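The Drawer of Saved Screws

My grandfather kept his spare screws in baby food jars with the lids nailed to the underside of a shelf, so you could reach up, give a jar a twist, and have what you needed in your palm. I grew up thinking every household had a shelf like that. Then I moved into my own place in Morkmont and discovered that what most households have (mine very much included!) is a drawer.

You know the drawer. Ours is the second one down, to the left of the stove, and for years it has been where every leftover bolt and mystery bracket goes to live. When we bought the bookcase, the extra pegs went in the drawer. When the bathroom fan was replaced, the old mounting screws went in too, and so did the little bag of felt pads that came with the kitchen chairs, and a key that fits nothing we own. It had reached the point where you had to slide a butter knife in through the gap and push things flat before it would open.

So one Friday evening in December, with rain coming down sideways and nothing I wanted to watch, I pulled the whole drawer out, carried it to the dining table, and tipped it onto an old bath towel. I recommend the towel, by the way. Small screws roll a surprising distance on bare wood, and I have found them with my feet before.

I thought I'd be done by bedtime. I was not done by bedtime. I wasn't done on Saturday either, and we ate our meals on the couch for 3 days while the table was covered in muffin tins, which is what I used for sorting. Wood screws went in one cup, machine screws in another, then washers, then those flat-headed ones that come with light switches and are always just slightly longer than you want. I don't think I own 2,000 screws, but on Saturday afternoon I would have believed you if you'd told me so.

What surprised me was how much I enjoyed it. There's a kind of quiet that comes over you when your hands are busy and the decisions are tiny. I had the radio on low and a pot of soup going, and I kept coming across things I remembered. There were the cup hooks from our first apartment over in Tustov, the one with the slanted kitchen floor where a dropped grape would always end up under the refrigerator. There was a brass hinge from my mother's sewing box, which I had been sure was lost, and which I put in my shirt pocket and carried around for the rest of the day like a lucky coin.

I did throw some things out. Anything rusted went, and anything stripped, and a whole tangle of picture wire that had knotted itself beyond help. The key is still here. I can't explain the key. I just know that the week after I get rid of it, I'll find the lock.

Since then I've turned into one of those people who notice how everything is fastened together. I look under restaurant tables. I was admiring a garden gate the other day and realized I was really admiring the carriage bolts. Once you start seeing screw holes and pivots you see them all over the place, and I find a well-made joint as pleasing to look at as a nice pie crust.

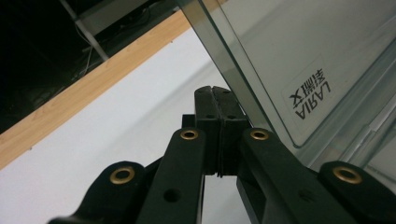 Brass-colored rings at the pivots, and a little screw hole near the top of each pad.

As for where it all ended up, I gave in and bought one of those cabinets with the small plastic drawers. It has 30 of them, and I filled every one and then had to double up the washers with the wing nuts, which bothers me more than it should. I wrote the labels by hand on masking tape, and they're already curling at the corners. If anyone has a tape that stays put on plastic, please leave me a comment, because I'd love to redo them before spring.

The kitchen drawer, meanwhile, slid back in without a butter knife for the first time in years. It stayed empty for a good long stretch, too. Then we put up a new curtain rod in the hall, and there were 2 screws left over, and the cabinet is all the way down in the basement, and, well, they're in the drawer. I'll take them down this weekend when I go to change the laundry.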